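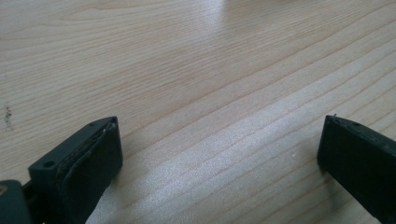 Section 5: Setting up the tracking and replay software

This section covers the Kadora desktop software from first connection to the first replayed episode. It assumes the handheld grippers have been assembled and charged according to Section 4, and that the host computer is running the Edari driver package. Screens may differ slightly if you have upgraded from the May release.

5.1 Connecting the devices

1. Turn off the host computer's sleep mode. A sleeping host drops the clock sync and the whole session has to be started again.
2. Plug the left gripper into port A and the right gripper into port B. The software doesn't swap them for you.
3. Start Kadora and open Devices. Each gripper should be listed with a serial number and a green status light.
4. If a gripper is listed in grey, select it and choose Reconnect. If it stays grey, try another cable before you reinstall the driver.

Note: Hosts with a motherboard older than 2014 often share one USB controller between all the ports. Use a powered expansion card on these machines.

5.2 Calibrating the jaw opening

The planner works from jaw width in millimetres, so every gripper needs its own calibration file.

1. Open Calibration and pick the gripper from the list.
2. Close the jaws fully with nothing between them. Press Set Zero.
3. Open the jaws to the stop. Enter the width printed on your calibration card and press Set Full.
4. Open and close the jaws slowly a few times. The curve on the screen should be smooth, with no steps.
5. Save. The file is stored under the gripper's serial number.

Caution: Don't force the jaws past the stop. The encoder will read the extra travel as valid and the calibration will be wrong across the whole range.

5.3 Checking visual tracking

Tracking estimates the pose of each gripper from what its camera sees. Plain or shiny work surfaces give it little to hold on to, and reflections are worse — they move when the camera moves, and the estimator can take them for fixed points.

1. Open Tracking > Live and hold the gripper over the work surface with the jaws apart.
2. Read the feature count at the bottom of the window. The default minimum is 300. Below that, the pose line turns amber.
3. Move the gripper slowly from one side of the table to the other, then back to your starting point. Press Drift.
4. If drift is over 5 mm, turn on Mask Glare and repeat from step 3.
5. If drift is still too high, change the angle of the lights or lay a matte printed mat on the table.

Note: Mask Glare throws away bright pixels before matching. It lowers the feature count, so leave it off where you don't need it. The exposure lock (Tracking > Camera) must be set before Mask Glare will do anything.

5.4 Recording an episode

1. Choose New Episode and select a task template, or leave the template blank.
2. Hold both grippers still until the two status bars fill.
3. Press Record and carry out the task at a normal, unhurried speed.
4. Press Stop while both grippers are still in tracked space. Episodes that end in an amber state are saved, but the planner won't open them.

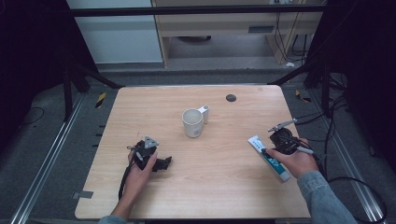 Can I record an episode with only one gripper connected?

Choose Single Arm in the episode settings before you press Record, and the software will stop waiting for the second status bar. The finished episode can only be replayed on a single-arm profile.

5.5 Replaying through the planner

1. Open the episode and press Check. The planner converts each gripper path to joint motion and flags any point the arm can't reach.
2. Red points are out of reach. Shift the episode origin with the arrow keys until they clear, or trim them.
3. Yellow points are close to a joint limit. These will run, but at reduced speed.
4. Run the episode in simulation at least once.
5. Keep everybody clear of the arm, then choose Run on Hardware.

Caution: The planner knows only the obstacles entered in the cell model. Update the model whenever the table or a fixture is moved.

Error 105 during replay means the calibration file and the gripper serial number don't match. Go back to 5.2, or load the right file from the backup folder.

Section revised January 2020 by Nanami Arai and Ksawery Olszewski.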